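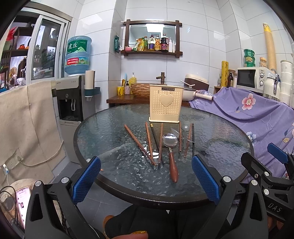
Garden and patio tables

Cito 80 round table with rippled glass top

3 min read
October, by Joelle Khalaf

The Cito 80 is the smaller of the two round tables we make at Clurnside. The top measures 80 cm across and seats two people for a meal, or three for coffee if nobody needs much elbow room. It is sold flat, with the legs and the top in the same carton.

The glass is tempered and rippled on the upper face. Rippled glass hides fingerprints and light scratches better than a clear sheet does, and a placemat slides less on it. Crumbs settle in the dips, so wipe it with a damp cloth and then a dry one. Washing-up liquid is fine. Please don't use a scouring pad or anything with grit in it.

The rim and legs are powder-coated steel. The four legs bolt to a cross brace under the top, and each has a screw foot that can be wound out by up to 16 mm. This is useful on old paving and on kitchen floors that run towards a drain.

Assembly takes one person and the hex key supplied. Lay the top face down on a blanket, fit the brace, then the legs, and leave every bolt loose until all of them are in. Tighten them in turn. Check them again after a week of use. 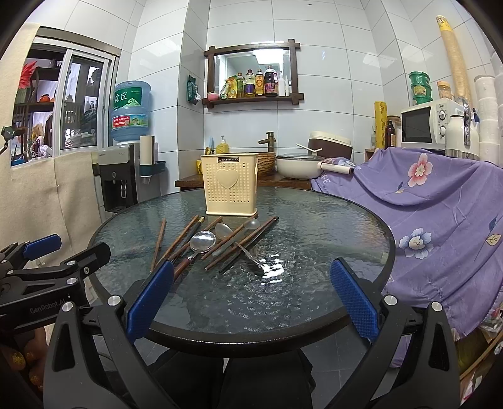
Rippled glass top with spoons, chopsticks and a utensil basket.

The Cito can stand outside from spring to autumn. Over winter we recommend a shed or a cover. The Fevwood cover in the medium size fits it with the legs on, and ties underneath. If you leave the table out uncovered, touch up any chips in the coating before the frost, as rust will creep under the paint from there.

Hot pans need a trivet. Tempered glass copes with a warm plate or a teapot, but a pan straight off the hob is a different matter and damage of that sort is not covered.

Cabrera chairs are the right height for this table and the seats go fully under the rim. Other chairs with a seat at normal dining height will also work. Measure the arms first if they have them.

The top and brace are covered for 6 years, the coating for two. We have sold 2,000 of these tables and keep spare feet, bolts and replacement tops in stock. Tops are sent by pallet only. For parts, write to Binta Bako in the spares office and give the number stamped on the underside of the brace.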